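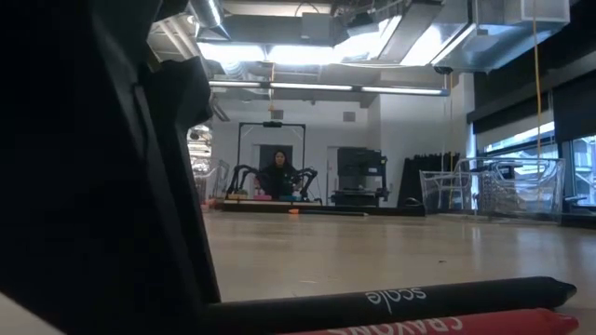 Shared Workshop > Bench Robots > Firovel Two-Arm Table > Set-up Guide

Reading time: 2 minutes
Filed under: Assembly and First Run

Section 9. Preparing the Table for a Sorting Run

This section applies to tables built from the Ronix frame plan, revised 05/04/2020. Complete the wiring checks in Section 8 before proceeding.

1. Confirm that both arm mounting plates are tight against the side rails. Repeat this check after every 100 hours of use.

2. Set the power strip on the floor outside the frame. Route arm cables away from the walking path.

3. Place the clear trays on the tabletop within reach of the arms. 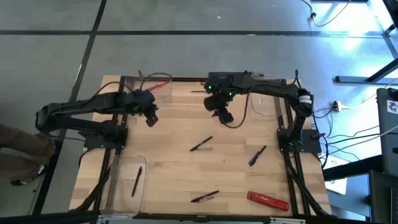

4. Lay out the pens and markers with space between them. Items may point in any direction. Heavier items – staplers, for example – may be included once the arms have completed one run with pens only.

CAUTION: Keep hands off the tabletop while the arms are powered. The person at the table must remain within reach of the stop switch.

5. Open both grippers fully from the Balaskas control panel. The stored value for the open position is 730. If a finger stops short of this value, power down and inspect the fingertip screws.
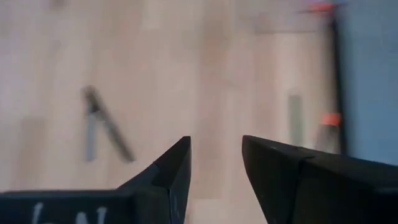
Figure 9-1. Gripper fingers open above the tabletop, wrist camera view.

6. Move each arm slowly over the work area and watch the wrist camera view. Some blur during movement is normal. Blur that remains after the arm has stopped indicates a loose lens.

7. Aim the fixed camera across the table and lock its bracket.

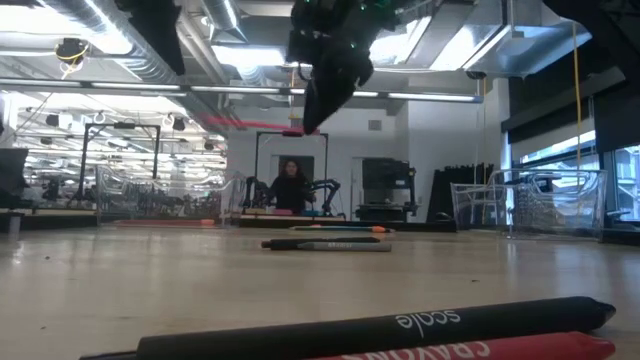

Figure 9-2. Markers on the tabletop with the gripper above, fixed camera view.

NOTE: Members using the Aritz bracket should allow 2 minutes for it to settle before saving the camera position.

8. Save the layout and enter the table number in the workshop log.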